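Media release

Ildale publishes good practice guide for recording household tasks with hand-held grippers

2 December 2021

Ildale today released its first good practice guide for organisations that record household work with hand-held grippers to train robots. The guide sets out how recording sessions in private homes should be planned, carried out and documented, and covers consent, the handling of devices, the labelling of recordings and the treatment of personal belongings.

The document was prepared over two rounds of drafting and draws on 268 written submissions from equipment makers, recording teams, households and researchers. A consultation draft was circulated in September. It applies to any session in which a person operates one or more hand-held grippers in a lived-in room, whether or not the operator lives at the address.

"People are being asked to fold their washing and make their beds with a tool in each hand, in their own bedrooms," said Chinyere Haruna, Director of Standards at Ildale. "They are entitled to know what is recorded, who keeps it and how to have it removed. Until now every team has written its own rules, and some teams have had no rules at all."

Clothing and bedding make up the largest single category of work covered by the guide. Soft items are difficult to describe in a consistent way, and the submissions showed wide differences in how teams name a garment, record its starting state and decide when a task has begun. The guide asks that a session log state whether the item is folded or laid flat at the start, what it is resting on, and which devices are present, including any that are held near the item without touching it.

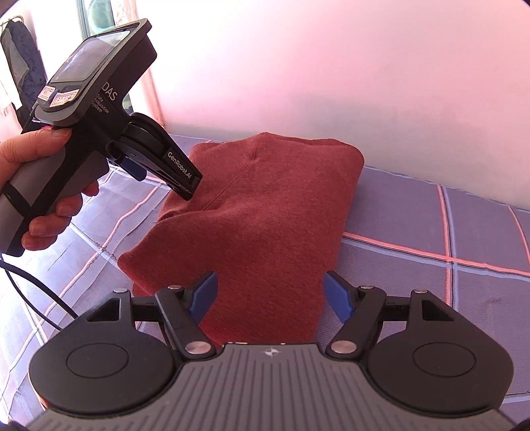
What the guide requires

Participating organisations agree to meet 5 core requirements.

1. Written consent is obtained from every adult who lives at the address, in plain language, before any device is switched on.

2. The view of each device is checked before work starts. Windows, doors, papers on walls and personal items at the edge of the view are noted in the log, and moved or covered if the household asks.

3. Straps and cables are checked for fit and wear. A cable must not cross the operator's path or catch on bedding.

4. Finger pads are inspected and cleaned between households. Fleece, knitwear and other fabrics that shed fibre call for an extra check during the session.

5. Recordings are labelled by a person who has completed the training module, and a second person reviews a sample of each batch.

The section on approach and contact received more comment than any other. Several teams had been counting a task from the moment the fingers closed, while others counted it from the moment the gripper came into the room. The guide settles on a single rule: the approach is part of the task, and it is logged from the point at which the fingers are opened and directed at the item.
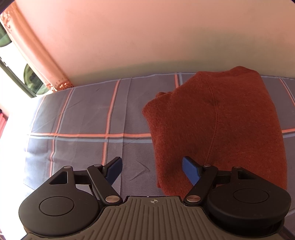

Teams that have followed the older practice may keep their existing labels for recordings made before the guide takes effect, provided the difference is stated in the dataset notes. Labels may not be mixed within a batch. Where a pad rests against an item without gripping it, the log should say so, and the entry should be kept separate from entries for a grasp.

The guide also deals with tools used alongside the gripper. Measuring tapes, pegs, trays and similar items may stay on the work surface if they are listed in the log. An item that is only partly visible must still be listed. Reviewers found this to be the most common gap in the 124 session logs examined during drafting — most left out at least one object lying under or beside the main item. 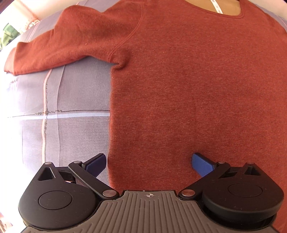 Trial and adoption

The requirements were trialled by two recording organisations, Grivar and Sandhu, across 528 sessions. Both have agreed to adopt the guide in full. The trial led to changes in the wording on natural light, which now allows curtains to be left open where the household prefers it, and to a shorter form for repeat visits to the same address.

"The trial teams told us plainly which parts of the draft slowed them down," Ms Haruna said. "We cut some of those parts and kept others. The consent form was one we kept."

A training module named Viva accompanies the guide and is available at no charge to organisations that sign on. It includes sample logs, a labelling exercise and a checklist for use at the door. Organisations may begin using the module immediately.

Ildale will accept comments on the guide at any time and will publish a list of corrections with each new edition.

About Ildale

Ildale is an independent, not-for-profit body that develops voluntary standards for automation in homes and small workplaces.

Media enquiries: Ildale Communications Office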